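Checklist de sécurité, gîte Marnolstead, avant la réouverture de juillet

Bon, j'ai repris la grille de l'an dernier et je l'ai remplie pièce par pièce, avec mes remarques au fil de l'eau (désolée, c'est long, mais vous me connaissez !). Cochez, râlez, complétez dans la marge.

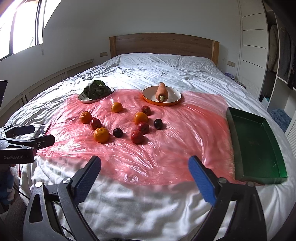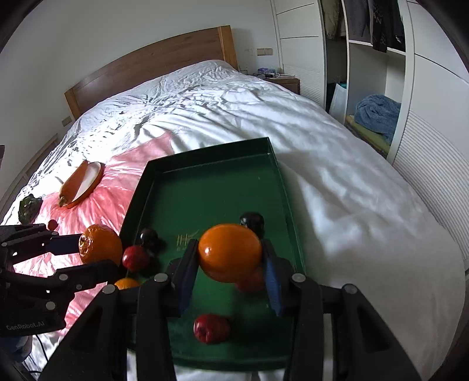
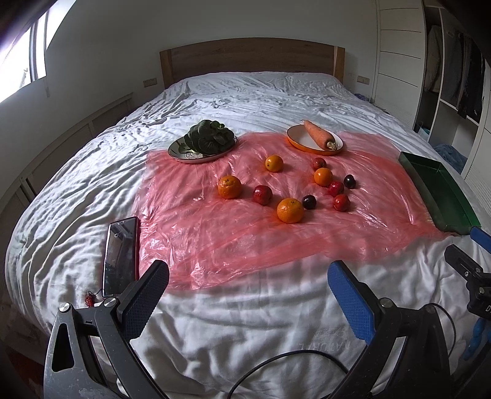
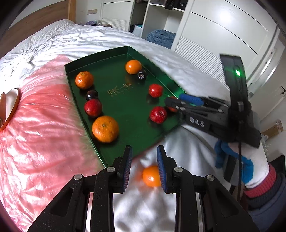 **Esperanza Iglesias**
*Responsable de l'entretien et des contrôles, Marnolstead*

Visite faite le dimanche 23 avril 2023, avec Vikas Bisht pour la partie électrique.

## Chambres

- [x] **Détecteurs de fumée testés.** Tous sonnent, et fort ! Celui du couloir m'a vrillé les oreilles. Piles neuves quand même, je ne veux pas du petit bip à trois heures du matin.
- [x] **Têtes de lit bien fixées.** J'ai secoué, rien ne bouge.
- [ ] **Fenêtres de l'étage : limiteurs d'ouverture.** Il en manque 2. J'ai passé commande chez Plerik, ils livrent quand ils livrent… En attendant, on ne loue pas ces chambres aux familles avec des petits.
- [x] **Lampes de chevet.** Un câble pincé derrière une table de nuit, remplacé sur place par Vikas.
- [ ] **Plan d'évacuation affiché.** Il est affiché, oui, mais il montre encore l'ancien escalier. Shakuntala, tu avais le fichier, non ?

## Cuisine

- [x] **Flexible de gaz.** Date de validité encore bonne, raccord contrôlé à l'eau savonneuse, pas une bulle.
- [x] **Extincteur et couverture anti-feu.** L'extincteur est accessible. La couverture, elle, était coincée derrière les plateaux (grr). Je l'ai raccrochée à côté de la porte et j'aimerais bien qu'elle y reste.
- [x] **Température du réfrigérateur.** 4 degrés au thermomètre, parfait.
- [ ] **Hotte.** Filtres gras, vraiment gras. À dégraisser ou à changer, j'ai une petite préférence pour changer.
- [x] **Couteaux.** Rangés en hauteur sur la barre aimantée.

## Salles d'eau

- [x] **Différentiel.** Il déclenche au bouton test.
- [ ] **Eau chaude au robinet.** J'ai relevé 56 degrés au lavabo du rez-de-chaussée, c'est trop pour des mains d'enfant ! Ashok Nishad doit passer régler le mitigeur thermostatique. Côté ballon, on ne touche pas à la consigne, à cause des légionelles.
- [x] **Tapis antidérapants.** Présents partout, ventouses en bon état.
- [ ] **Joint de douche, salle d'eau bleue.** Noir dans l'angle. Je l'ai gratté, il s'est décollé, donc maintenant il faut le refaire, bravo moi.

## Extérieur et escaliers

- [x] **Main courante.** Solide, une vis resserrée en bas.
- [ ] **Troisième marche du perron.** La pierre bascule un peu quand on pose le pied à gauche. Je l'ai marquée à la craie, à sceller avant toute arrivée de clients.
- [x] **Éclairage du parking.** Le détecteur Peno se déclenche bien, parfois aussi pour le chat du voisin.
- [ ] **Portillon du bassin.** Il ferme, mais le loquet se lève d'un doigt. Pour moi c'est le point le plus urgent de toute la liste. Devis Sachdeva reçu : 388 euros posé. J'ai dit oui sans attendre, on en discutera après si ça coince !

## Qui fait quoi

| Point | Qui | Priorité |
|---|---|---|
| Loquet du bassin | Sachdeva | urgent |
| Marche du perron | Vikas | urgent |
| Mitigeur | Ashok | haute |
| Limiteurs de fenêtre | moi | haute |
| Plan d'évacuation | Shakuntala Rawat | normale |
| Filtres de hotte, joint | Aarti Goel | normale |

Aarti, pour le joint, prends du silicone sanitaire blanc, pas le transparent de la dernière fois, il jaunit. Et si vous passez au gîte cette semaine, les clés sont chez moi, le boîtier de l'entrée reste bloqué sur l'ancien code.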